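3. The row beside the plate

In the previous section we described how builders handle a full box of mixed bricks. We turn now to the smaller setup used for the rest of the Gromenari study, in which the box is gone and the bricks wait in a row along one edge of a baseplate. It is a modest arrangement, and we have grown very fond of it. Figure 2 gives the plate and the row as we refer to them from this point on.
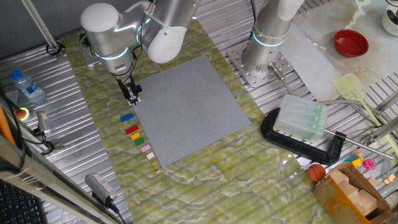
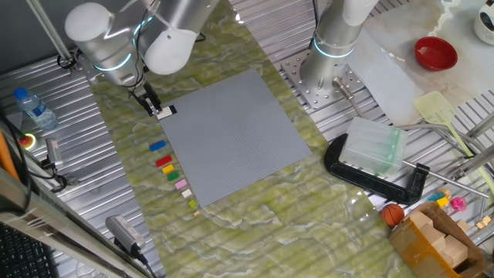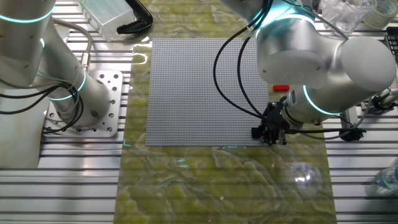
Figure 2. The large gray baseplate. The first two views include the graded row of eight bricks along its left edge, running from blue down to tan.

One reader of an early draft asked why we bothered with a row at all, and wondered whether a loose pile of eight bricks would not be just as quick, given that anyone can find a red brick among seven others at a glance. We think the question is a very good one, and most of this section is an attempt to answer it.

3.1 What the row is

The row starts with the larger bricks and works down to the smallest. Reading from the blue end, the order is blue, red, yellow, green, pink, cream, lime green, and tan. Every brick has a color of its own, so a builder can name any one of them with a single word, and every brick also has a place in a run of sizes. The two kinds of information sit on top of each other. A builder who forgets where the pink brick goes can work it out from the size, and a builder who is unsure about size can go by color.

The pairs most likely to be mixed up are the ones whose colors are close. Green and lime green share a word in ordinary speech, and cream and tan can look alike under a warm lamp. In our row the green brick is well up the run and the lime one is near the end, so size separates them clearly. Cream and tan are harder. Only the lime brick stands between them, and both belong to the small end, where a difference in size is less obvious when a brick is already in the fingers. We considered swapping one of them for a stronger color. We kept both, and we are glad we did, for reasons that will come up again in 3.3.

3.2 Why the edge of the plate

A baseplate is usually thought of as the thing you build on. We became interested in it as a thing you line up against. Its edge is long and straight, its corners are easy to find with the eye or with a fingertip, and the studs give a regular pattern that makes even a small tilt stand out. A row placed along one side borrows all of this for free. If a brick has wandered, the gap between it and the plate changes, and people notice that much sooner than they notice a brick wandering on a bare table.

We tried the row in other places first. Set above the plate, it was in plain view but builders had to reach across their own work to get to it, and sleeves caught on whatever had been built so far. Set below the plate, between the builder and the work, it got knocked by wrists. A shallow tray kept the bricks together beautifully and ruined the order in the process, as the small ones slid under the larger ones at the first bump. The side position won out at both of our sites, Nava and Geltholm, and it won without any prompting from us. Builders at Geltholm had already started to push their bricks over to the left of the plate before we had written a word of instruction about it.

The plate itself does not need to be square to the table. This surprised us more than it should have. In early sessions we fussed over the angle and used tape to mark the corners, and the tape made no difference that we could find. Builders take their bearings from the plate. When the plate is turned a little, the row turns with it, and so does the builder's idea of which way is up. What does upset people is a plate that is straight with a row that is crooked, or the reverse. We dropped the tape.

3.3 Building from the row

The task has 2 parts. In the first, the builder moves every brick from the row onto the plate, following a card. In the second, the builder takes the finished pattern apart and restores the row from memory. We had 20 builders, and between them they gave us 100 completed rounds. The cards were drawn up with the Mudevov sheet, a simple grid in which each square stands for a patch of studs and a colored dot marks where the brick should go.

The first part went much as expected, and it was a pleasure to watch. Builders found a rhythm early. Many took the bricks strictly from the top of the row down, even when the card could be followed in any order, and several told us it would have felt wrong to start in the middle. A few worked from the tan end. Their reasoning was that the tiny bricks are the fiddly ones and are best placed while the plate is still open, with no taller neighbors to get in the way. We found this persuasive and have started doing it ourselves.

The second part is where the row really earned its keep. To put the bricks back, a builder has to hold on to an order that is no longer on the table. With a pile there is nothing to restore, and this is the main part of our answer to the reader quoted above in paraphrase: a pile may well be just as fast for picking up, but it tells you nothing when you are done. A row can be checked. One look along it shows whether something is missing or out of place, and the gap shows you which brick to hunt for.

Nearly all the mistakes we saw in restored rows fell at the small end. Cream and tan changed places, or lime ended up last with tan above it. Mistakes among the larger bricks were rare, and when they did occur they were usually fixed before the builder let go. The cream and tan pair turned out to be the most useful thing in the whole set. A row in which every brick was easy to place would have given us very little to talk about, and it was the hesitation over those two — a hand going back and forth, a brick set down and picked up again — that led us to ask builders how they were remembering the order.

Their answers were a delight. Some used size alone and said the colors were "just decoration." Some had made up a little story or a tune. One builder at Nava thought of the large end as paint and the small end as candy, and never once got the paint wrong. Others admitted they had no method and were going by how the row looked when it was right, which we suspect is closer to what most people do than the tunes and stories are.

3.4 Pressing and lifting

A word should be said about the studs, which do more than hold things. A brick that is set down slightly off the grid rocks under the finger, and one that is pressed home does not. Builders used this constantly as a check, often while already looking at the next dot on the card. With the smallest bricks the signal is weaker. There is less brick to press, the fingertip covers most of it, and it is easy to be one stud out without feeling anything odd. We saw builders tilt their heads to look along the rows of studs, lining the brick up with the plate's edge by eye before pressing.

Lifting is a different skill. A large brick comes away with a twist. A tiny one, once seated, can be stubborn, and fingernails become important. Two habits helped. The first was to leave at least one open stud beside each small brick, which the cards did not always allow. The second was to use the corner of a larger brick as a lever. We had not planned for the second, and it has a cost: the lever brick has already left its place on the plate and now has to be put somewhere, and that somewhere was often the wrong spot in the row. Later cards, used from May onward, keep the cream, lime, and tan positions well apart, and builders at both sites said that the taking apart felt much calmer.

We also changed what we asked for at the end of a round. Early on, the row had to be restored with even spacing. Builders spent a long time nudging bricks that were already in the right order, and the nudging hid the pauses we cared about. The spacing rule was dropped, and a restored row now counts as correct when the order is right and all the bricks are on the same side of the plate. The scoring of partly correct rows is described in Section 4.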